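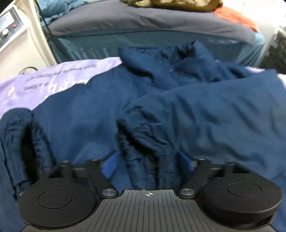
Figure 3. A navy padded jacket with a hood, lying crumpled in soft folds.

3.2 Padded coats and the order of folding

Of the 30 garments in the Borkcombe set, the padded coats gave us by far the most to talk about. A shirt more or less tells the folder where its edges are. A quilted jacket (Figure 3) keeps them to itself: the hood bunches into a mound, the gathered cuffs curl up wherever they like, and the body holds every ridge it has been given. We found this a delight to study, and it changed how we wrote the rest of the method.

Fernandes (the short-sleeve method) starts from the hem. We tried the same with the coats and soon gave it up. Finding the hood first worked far better, as the shoulders follow from it and the sleeves from the shoulders. Small clues helped too. Where a brighter blue shows between navy folds, as it does in two places in the figure, our folders took it as a hint that the fabric had turned back on itself, and they went there next. Jagadeesh Bangera began calling these spots "windows", and the name has stuck.

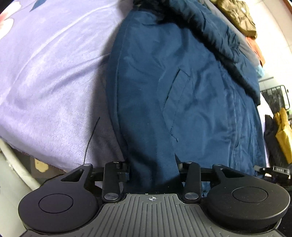 The surface underneath matters more than we had expected. In the November sessions at Trollano we worked on bare tabletops, and the coats slid about whenever a sleeve was drawn out. A soft cloth holds the lower layer while the upper one is moved, and with it the median time for a coat fell from 48 seconds to some 22. Printed cloths did no harm, although Nithin Palaniappan noted that two folders lined up their sleeves with the lettering, a lovely habit that we would like to test properly.

Only 4 coats had to be started again once the hood-first order was in use, all of them with the sleeves twisted inside the body. We return to those in Section 4.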